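Cooling System Rework of a Flathead V8 for Street Use
Project report, Automotive Technology, second-year shop course
Team 4, Drirell Technical College

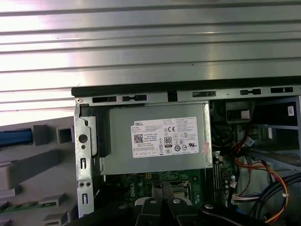 1. Background

The project car is a 1930s-style coupe with a flathead V8, built up over several years by earlier classes at the college. It runs a two-carburetor intake, a mild cam and a three-speed manual transmission. The car was drivable when we received it in September, but it could not be kept in slow traffic for more than a few minutes without the coolant temperature climbing past the range we considered safe. The previous class report lists overheating as an open item and gives no measurements.

The flathead layout makes this a known problem. The exhaust passages run through the block between the cylinders before they reach the outside, so a large share of the exhaust heat goes into the coolant. Any loss of flow or radiator capacity shows up quickly. The goal of the project was to hold coolant temperature at or below 200 °F at idle and in low-speed driving, using parts that fit under the stock hood and without cutting the grille shell.

2. Condition as received

The radiator was an older two-row unit of unknown make. The lower tank had been repaired with solder in two places. A six-blade fan was mounted on the crankshaft pulley, low in relation to the core, and there was no shroud. The two water pumps turned freely but the impellers were pitted. No thermostats were installed. Ignition timing was set late compared with the specification in the shop manual, which adds heat to the exhaust passages.

We drained the system and flushed the block in both directions with the pumps removed. The right bank gave up a quantity of casting sand and scale. Flushing was repeated until the water ran clear, which took most of one Thursday session. The sediment was not weighed.

3. Baseline test

Temperature was read with a thermocouple in each upper hose, close to the head outlet. The car was warmed up, then left to idle in the open shop doorway with the hood closed. Readings were taken every minute. The test was stopped when either bank reached 230 °F.

The baseline was run before the flush so that it would represent the car as it had been driven. The right bank reached the stop temperature first, with the left bank some 5 degrees behind it. There was no sign of leveling off in either curve. The same test was repeated after the flush and before any parts were changed. The right bank then followed the left closely, but both still reached the limit. We concluded that the blockage explained the difference between banks and did not explain the overheating.

4. Changes made

Radiator. The old unit was replaced with a Hesar four-row core with the hose necks in the factory positions. The mounting holes did not match the frame brackets and were slotted by hand. The new core is thicker, and the fan clearance dropped enough that the crankshaft fan could not be kept.

Fan and shroud. An Erkorier electric fan was mounted on the engine side of the core. The shroud was made from aluminum sheet, bent on the shop brake and riveted at the corners. Our first shroud was too shallow — the fan blades sat close to the fins and moved air through only the circle directly in front of them. The second was made deeper by moving the bend line, and rubber strip was added where it meets the core.

Water pumps. Both pumps were rebuilt with new impellers, bearings and seals from a Fashola kit. The kit instructions call for a press, and we used the one in the machine shop. One bearing was damaged on the first attempt by pressing on the wrong race and had to be reordered.

Thermostats. One was fitted in each upper hose. A small bleed hole was drilled in each to let trapped air pass during filling.

Ignition. Timing was advanced to the manual setting and checked with a light after the distributor was cleaned.

Wiring. The fan is fed through a relay with its own fuse, switched by a temperature sender in the left head. The original generator could not carry the fan and the headlights together at idle, so a 100-amp alternator was installed on the existing bracket with a spacer. This item was outside the original plan and took up a large part of the budget.

5. Results

The idle test was repeated with all changes in place. Both banks rose to the fan switch point, dropped when the fan came on, and continued to cycle within a narrow band below the target. The test was ended by choice, with the curves flat.

A road test was then made on the loop around the campus, which includes stop signs and one long grade. The temperature stayed below the target for the full drive. On the grade it rose slightly and came back down on the far side. The crossing at the rail line was closed during one run and gave us an unplanned stretch of idling, during which the fan ran almost the whole time but the temperature held.

6. Discussion

The changes were not tested one at a time, so we cannot say how much each contributed. The order of work was set by parts delivery and not by the test plan. If the project were repeated, the timing should be corrected first and the idle test run again before any part is bought, as this costs only labor.

The ambient temperature was lower in the final tests than in the baseline, and no correction was made for it. The margin may therefore be smaller on a hot day. A repeat of the idle test in summer is recommended.

7. Remaining work

The lower hose has a slow seep at the clamp on the left side. The shroud is bare metal and should be painted. The alternator spacer was made from mild steel stock and should be checked for alignment after 5 hours of running. The wiring diagram in the car's binder has been updated through the fan relay, but the headlight circuit is still shown as it was before the alternator went in.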